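The wallet, the desk and the drawer of no return

By Máté Veres

Start with the wallet. Everyone does it last and everyone is wrong. It's small, it's finished in 13 minutes, and you get the nerve up for the desk.

Mine was a brick. Loyalty cards for a bakery in Vanbridge that closed two summers ago. A dentist's appointment from November. A library card for a town I don't live in. I could barely sit down with it. So out it all came, onto the kitchen counter, and I went through it standing up, coat still on, late for a train.

What stayed: up to six cards. Bank, license, health, transit. One for the gym, out of guilt.

The kind with clear sleeves on a spine, like a tiny photo album, is the one I keep going back to. You flip, you find. Hegyi, the repair shop on my street, charges 20 dollars to fix a strap snap and will tell you to stop overstuffing it. They're right. Sleeves split at the bottom corner first. One card per sleeve, never two, and wipe them with a damp cloth when they go cloudy. Leather gets a dry one.

Then the desk. Bigger job, same rule. Everything off, everything in view, only then does it go back.

I used to buy organizers before I'd sorted anything. Terrible habit. Had a nice Brillari tray that held nothing but rubber bands for a year. Now the stuff comes first and the holder after. A stepped file organizer earns its space if you have files. If you dont, it's a very large pen cup. Flat trays are better for the small things you reach for all day, and a notebook can just stand up against the wall where it takes up no room at all.

Sponge nearby the whole time. Dust shows up the second you lift anything.

A reader in Wakthorpe wrote to say she'd found 700 paper clips in one drawer. She counted. I beleive her. Keep a small box of them, give the rest to a school, and shut the drawer.

Then sit down. See if you can reach the thing you use most without getting up. If not, swap it with whatever is closest. Do that again next week. 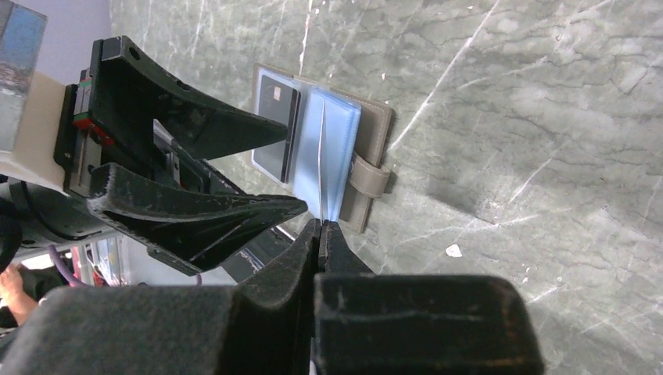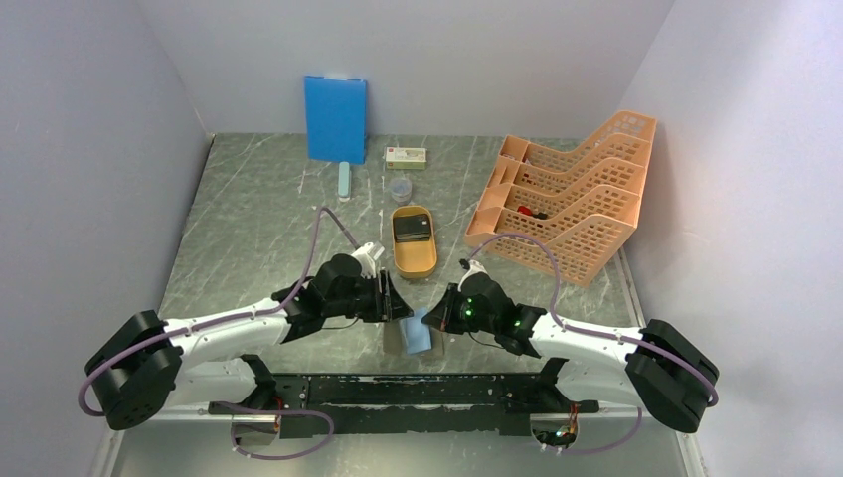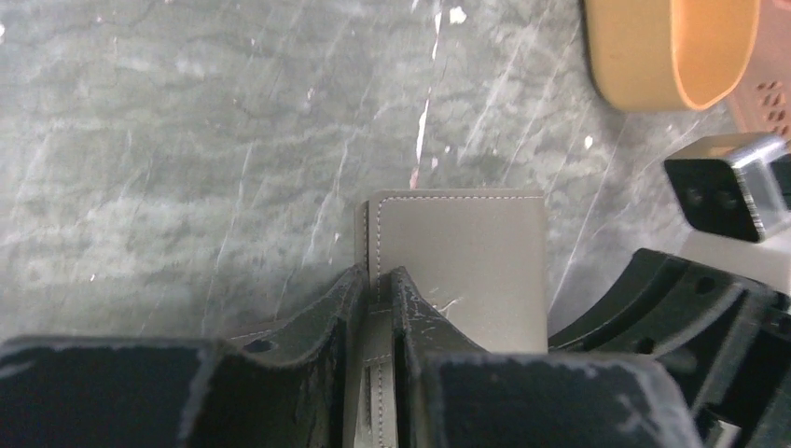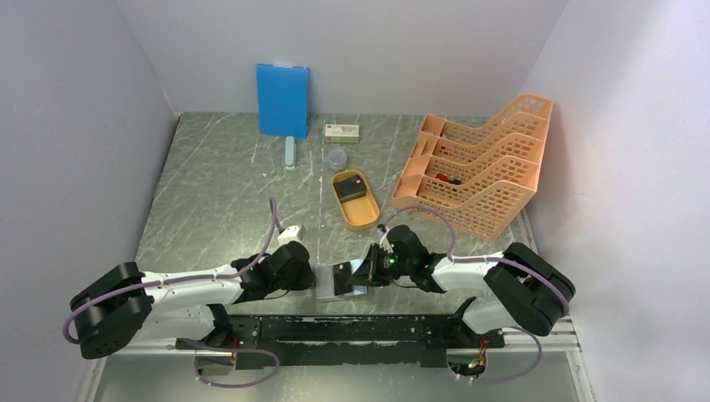
Wallet and desk things on a gray marble-patterned top, the wallet in the first and third pictures.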